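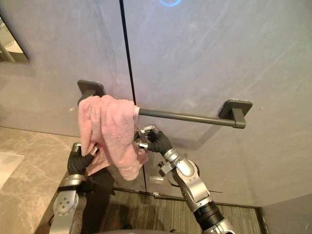

Selon Jozef Verschueren, il faut resserrer la petite vis sous la platine au bout d'un mois, après quoi la barre ne bouge plus. Son avis porte sur la version courte, posée dans une salle de bains de location.

Porte-serviettes Granditz, série Min
Deux longueurs au catalogue, même entraxe réglable, même visserie. La barre est ronde, les platines sont carrées. Finition gris foncé mat ou blanc.

Référence 106 : barre courte
Référence 107 : barre longue
Référence 121 : platine seule, vendue à l'unité

Pose sur carrelage, pierre ou plaque de plâtre - les chevilles pour plaque de plâtre sont à commander à part. Percer à 6 mm, sans percussion sur le marbre.

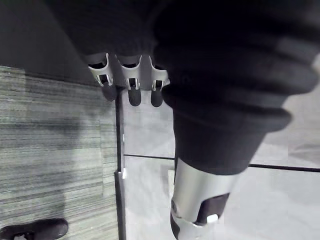
L'entretien se fait à l'eau savonneuse avec un chiffon doux. Pas de vinaigre ni de produit anticalcaire sur la finition mate.

Le modèle Solthorpe, plus ancien, n'est plus fabriqué. Ses platines restent compatibles avec les barres Min. Stock actuel : environ 2000 pièces, toutes finitions confondues. Réassort du blanc prévu en mai.

Distribution : Zemum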